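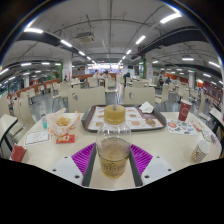
Setting up a table-clearing round in a staff canteen

These steps cover the change from hand clearing to assisted clearing at one site. They assume the tables are already numbered and the Unik scheduling screen is installed at the tray return.

1. Divide the hall into zones. Ours has 46 tables in two zones, split along the central aisle. Keep each zone to one clearing round of 30 minutes.

2. Write the item list. Record what is left after a meal by how it has to be gripped: bottles, upright paper cups, cups on their side, trays with liners, sauce packets, bags with food still in them. Bottles go first. Napkins and loose paper stay on the manual list for now.

3. Set the order of removal. Tall items come off before the tray is lifted. A bottle is held upright until it reaches the liquids bin, whether or not it looks empty.

4. Assign the manual work. Before the change, two people cleared and wiped. Now one person per zone handles exceptions and wipes down, and the other hours go to the serving line. Agree this with the shift before the first round - Iida Ikonen's team at Gedent asked for the new rota in writing, and it saved a good deal of argument.

5. Log exceptions. Press the amber key on the screen, enter the table number and choose a cause. Free text is limited to 12 characters, so use the short codes.

6. Review on Saturday. Tuulikki Vainio goes through the log with the canteen staff and moves items between the lists. Staff can veto a move. Two were vetoed in November, both for cups with drink left in them.

If a table is still occupied, skip it and return at the end of the round.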